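Vesport extends evening bus line to Vurnarska

The city of Vesport will extend its evening bus line to the Vurnarska district from April. The operator, Trolline, confirmed the change this week after a long discussion with the residents.

Until now the last bus to Vurnarska left the main station at 8 p.m., and people who finished work later had to walk or pay for a taxi. A petition for a later bus was signed by 1,438 residents during the winter. 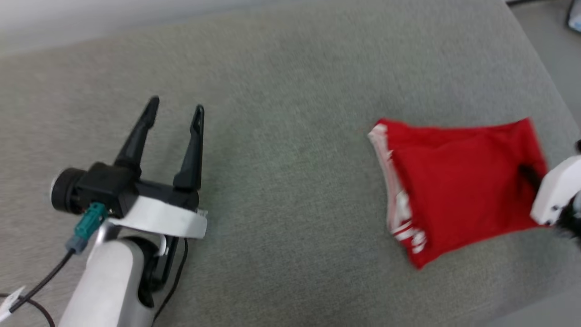 Under the new timetable, line 14 will run until 11 p.m. with 4 more departures each evening. The buses will stop at the Hao shopping center and at the clinic, and then continue to the old market, where a new shelter is being built.

Trolline expects around 500 passengers per evening in the first months. The ticket price stays the same, and monthly passes are valid on the whole line.
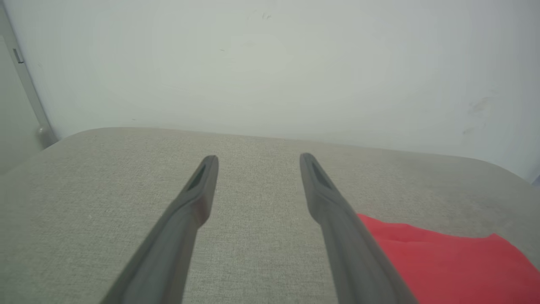 Some residents of the upper streets are still not satisfied, as the nearest stop is a long walk uphill for them. The city answered that the road there is too narrow for a normal bus. It will look at the question again in the autumn, when the first passenger numbers are known.

The timetable is available at the Trolline ticket office in the main station.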